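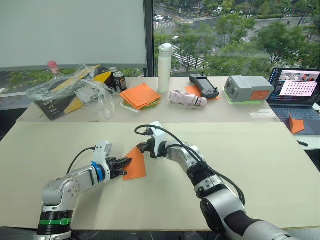

全文约1800字,阅读时间6分钟

二月,笔者参加了Maller室内速滑馆的开放参观。该馆为标准400米双道冰场,平时用于训练和地区级比赛,参观当天上午不安排上冰。参观路线依次为制冰机房、冰面、防护垫区、计时室和磨刀间,每组限14人,全程不设讲解器,由馆方技术人员带队。以下按参观顺序记录。

制冰机房

机房位于看台北侧地下一层,入口处需更换鞋套并领取耳塞。制冷系统采用氨与乙二醇水溶液的间接方式:氨只在机房内循环,送往冰面下方排管的是载冷剂。馆方的解释是,间接方式效率略低,换热多一道温差,但氨的充注量小,观众区不存在氨管道,报批和年检都简单一些。

压缩机组为螺杆式,共三台,两用一备。参观时运行一台,另一台处于待机状态。控制屏上显示的是载冷剂的供、回液温度,二者温差是值班人员最关注的数值。温差变大,通常意味着冰面负荷上升,常见原因有除湿机停机、看台上座率高、浇冰次数增加。机房保留纸质记录,每30分钟抄录一次,与系统自动采集的数据互相校对。

冷凝热回收用于两处:浇冰用热水的预热,以及冰场外圈地基的防冻加热。后者容易被忽略。排管层下方如果没有加热层,地基土壤长期受冷会冻胀,冰面平整度随之下降。该馆的加热层回路独立设置,温度探头埋在保温层以下。

冰面

馆方把冰面温度分为训练和比赛两档,长距离比赛与短距离比赛又有差别。短距离选手弯道蹬冰力量大,要求冰面偏硬;长距离项目更看重滑行阻力,冰温可以稍高。换档不能临时完成,混凝土板和冰层的热惯性较大,调整通常在前一天晚上开始。

浇冰用水经反渗透处理。水中溶解盐过多时,冻结后冰层发脆,颜色也不均匀;但处理得过于纯净,冰面又会偏硬、易裂,因此馆方按比例回掺一部分自来水。具体比例没有公布。

当天演示了一次完整的浇冰作业,使用两台电动浇冰车,一前一后错开半个车身行驶。前车刮冰并浇外侧,后车负责内侧和热身道。刀片刮削深度由驾驶员手动调节,弯道处需要适当减小,否则内侧会越刮越薄。冰层厚度每周测量一次,采用手钻打孔加卡尺的办法,全场固定测点43个,测后用冰屑和水填平。馆方试用过车载的超声测厚装置,因读数在弯道处漂移较大,目前只作参考。

空气一侧的控制同样重要。除湿机布置在弯道顶部,送风口朝向看台,避免气流直接扫过冰面。湿度过高时冰面结霜,滑行阻力明显增加,选手往往比仪表更早察觉。

防护垫区

弯道外侧的防护垫由Gajdoš供应,为无固定端式结构:垫体之间以绑带和搭扣互相连接,整体放置在冰面上,不与护墙刚性固定。选手撞击时,相邻数块垫体共同后移,由垫体与护墙之间的空隙吸收一部分能量。直道段的垫体较薄,后方空隙也较小。

技术人员拆开了一块退役垫体。内部为三层泡沫,靠冰面一侧较软,中间层较硬,背层再次变软,外罩为可更换的防割面料。据介绍,外罩的更换频率远高于泡沫芯,损坏多数来自冰刀刀尖。外罩上的小切口可现场贴补,长切口必须整块更换,因为水进入泡沫后会冻结,垫体局部变硬,从外表看不出来。馆方每月抽检,方法是称重:重量超出出厂值一定范围即判定进水。
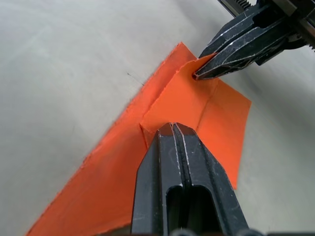
计时室

计时室在终点线上方二层,面积不大,同时容纳三名操作员。系统由Guvuvell提供,包括终点线光电装置、选手脚踝应答器和终点高速摄像三部分。三者分工明确:光电装置给出触发时刻,应答器用于识别选手及分段计时,正式成绩以终点摄像判读为准。

参观中演示了一次判读。操作员在图像上把游标移到冰刀刀尖与终点线重合处,读取时间,再由第二人独立复核。两人读数不一致时由第三人裁定。集体出发项目的判读工作量最大,冲刺阶段多名选手重叠,需要从内外两侧的摄像机分别取图。

发令与计时的同步也有介绍。发令器为电子式,扳机信号经有线方式传送到计时主机,同时驱动每条道后方的扬声器,使内外道选手听到枪声的时刻一致。无线方式仅作备份。每个比赛日开赛前要做一次全链路校验,结果打印存档。

计时室外的走廊里陈列着旧设备,包括一台手摇式计圈牌和几只机械秒表,没有配说明文字。

磨刀间

磨刀间向使用场馆的俱乐部开放,设六个工位,每个工位配一副Poston磨刀架。速滑冰刀为平底刃,不开槽,两把冰刀同时夹在架上,用油石沿纵向推磨,再用细石去除侧面毛刺。刀刃纵向弧度由专用量具检查,弯道弧度则用弯刀器调整。技术人员的建议是弧度不要频繁改动,每次改动后至少滑几个训练单元再作判断。

工位旁贴有操作要求:油石用前清洁,磨后擦干冰刀并套布套,硬质刀套只在行走时使用,不得用于存放。地面铺橡胶垫,从更衣室到冰面的整条通道都是同一种材料。

看台与其他

看台固定座席1197个,仅布置在终点直道一侧和两个弯道的上层。对侧直道留作转播和教练通道。座席下方没有送热风,馆方称这是制冷负荷和观众舒适度之间的取舍,冬季观赛需自备厚衣物。

参观结束后可在场馆南门领取一份平面图和冰场使用时段表。公众滑冰时段为周日下午,速滑刀和花样刀分开入场,场馆不出租速滑冰鞋。开放参观须提前登记,机房部分不接待未成年人;计时室在比赛日关闭,希望看判读演示的读者应选择训练日前往。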